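Gripper Trials FAQ - Farkora bench, Ridville

Short answers, updated when somebody asks something new. Last big edit January.

What are you comparing?
Two grippers on the same arm. The Stomar soft-finger one and the Zapata parallel jaw. Same fixture, same start pose, same controller settings. Only the gripper changes.

Real or sim?
Both. Sim first, then hardware. Results are kept in separate sheets, please don't merge them.

How many runs so far?
2803 in sim. 442 on the real arm. Real ones are slow, someone has to reset the part by hand.

What counts as a success?
Fingers close on the crossbar, hold, no contact with the uprights on the way in. A brushed upright is a fail even if the grip holds. Yes, Makis thinks this is too strict. Still the rule.

Which one is winning?
Depends. Stomar forgives a bad approach angle. Zapata repeats better when the approach is good. Ask again after the next batch.

Can I change finger friction in the sim?
Yes but copy the config first. The shared one is read only now. If you get a permission error thats why.

Why does my run stop before the fingers close?
Nearly always the wrist limit. Check the log for "joint 6". Lower the start pose a little and rerun. If it still stops, send the log to Magdalini Tzavaras with the run number in the subject line.

Do I need to recalibrate after swapping grippers?
Hardware, yes, every time. Tool center point is different. Sim loads it from the gripper file, nothing to do.

What should the approach look like?
Come in from above. One finger each side of the crossbar, wrist angled down, then close. If your view looks a lot different from this, you probably have the old start pose.

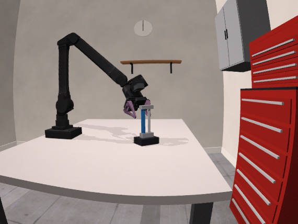
Sim view, fingers straddling the crossbar of the test fixture.

Can I move the camera?
In sim, sure, save it as your own view. On the bench no. Leave the mount alone, the calibration takes most of a morning.

Which controller mode?
Position for the approach, force for the close. Don't run the whole thing in force mode, the arm drifts and the numbers are useless.

Can I add a third gripper?
Not this round. Send the model file and weight to Makis Antoniadis and it goes on the list. Files without a weight get sent back.

Where do I put results?
Shared folder, one file per batch, gripper name first. Failed runs too. Dont delete them.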